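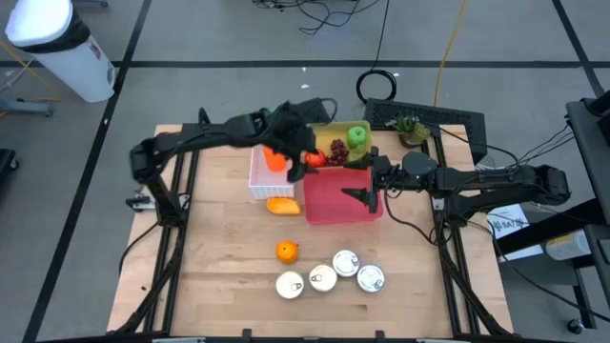

The Yellow Bin

Joyce had until four to be out of apartment 510, and by two the only thing left was the food.

She had expected the food to be easy. The couch was Rommel's and the bookcase was hers, and they had settled that in November without raising their voices. The good knife had gone into her suitcase because her aunt had given it to her. The table was staying. It was too heavy for the elevator, and the man who had built it for the last tenant had glued the strips of wood together in the room.

"Yellow for you, red for me," Rommel said. He put the two bins on the table, one behind the other, and set the white basket next to them.

"What's the basket for?"

"Things we can't agree on."

"It's fruit," Joyce said. "We can agree on fruit."

He emptied the refrigerator and she emptied the cupboard over the stove. He brought out grapes, a pear, an apple, the mango, a small head of lettuce. She brought out four cans. The labels on two of them had come loose when the pipe leaked, and they had stopped knowing which was which some time ago. Beans, she thought, or the peaches his mother sent.

"You take the cans," he said. "They travel."

"They're heavy. I have a train and then a bus."

"Then I'll take the cans."

"I didn't say I didn't want them."

He lined them up at the front of the table and left them there.

They had lived in 510 for three years. When they moved in they had 1,000 dollars between them after the deposit, and they had kept it in a coffee tin and written every withdrawal on the inside of the lid. Groceries for the first month came to 62 dollars. She remembered that because Rommel had been proud of it and told people. They ate rice and eggs, and on the last night of the month he came home with one mango. He cut it over the sink, gave her both sides, and ate what was left off the pit.

After that there was always a mango in the apartment, or nearly always. She bought them when they were too expensive and when they were too hard. She had bought this one on her way home from signing the papers for the new job, before she remembered she would not be there to eat it.

She put the grapes in the yellow bin. She put the apple in beside them, and the pear.

"You don't like pears," Rommel said.

"I might on a train."

He took the pear out again, looked at it, and put it back. 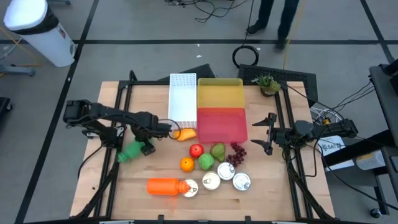 The bins and the basket, with the four cans out on the table.

At half past two Piret Ots knocked. She lived across the hall and had come for the key to the mailbox, which Joyce had promised her so that she could forward anything that came late. She stood inside the door in her coat and looked at the table.

"You're having people over?" she said.

"We're dividing it up," said Rommel.

"The fruit?"

"All of it."

Piret thought about this. She had been married to a man who worked on ships, and when that ended he had left everything he owned in her closet for eleven months. "Eat it now," she said. "Eat what you can and give me the lettuce."

Joyce gave her the lettuce. Piret held it against her coat with one hand and took the mailbox key with the other. She told Joyce to write when she got there, and to write on paper, and then she went back across the hall. They heard her chain go on.

"She's going to miss you," Rommel said.

"She's going to miss my newspaper."

He pulled the chair over, the one with the bad leg, and sat. He tipped the yellow bin toward himself and took out the apple. Then he seemed to change his mind and rolled the orange across the wood to her side. It stopped against one of the cans.

"How far is it?" he asked. He knew. He had looked it up before she had.

"It's 3,923 kilometers."

"That's not so many."

"It's two days."

"I mean it's not a round number. I thought it would be a round number."

She peeled the orange. It was a little dry at the top, but the rest was all right. She gave him half, and he ate it one piece at a time and stacked the bits of peel on the lid of the nearest can. The radiator came on. Somebody was moving a chair in 610.

"I could bring the rest out to you," he said. "In the spring."

"The rest of the food?"

"The cans. They'd keep."

Joyce wiped her hands on the dish towel, and then she didn't know which of them the dish towel belonged to, so she folded it and hung it on the oven door where it had always been. She picked up two of the cans. She turned them around in her hands, though there was nothing on them to read, and set them in the yellow bin. The other two she pushed toward him.

"Don't open yours," she said. "Not until you come."

"What if it's beans?"

"Then we'll have beans."

He wrote a B on the lid of one of his with the marker they had used for the boxes, then crossed it out and wrote a question mark.

At twenty to four she put on her boots. The pear, the grapes, and the two cans went into the canvas bag with her book and her charger. The yellow bin would not fit, so she left it on the table. He carried the suitcase down, and she carried the bag, and at the second landing she stopped.

"The mango," she said.

"It's in your coat," said Rommel. "Left pocket. I put it there when Piret came in."

She felt for it. It was still too hard to eat.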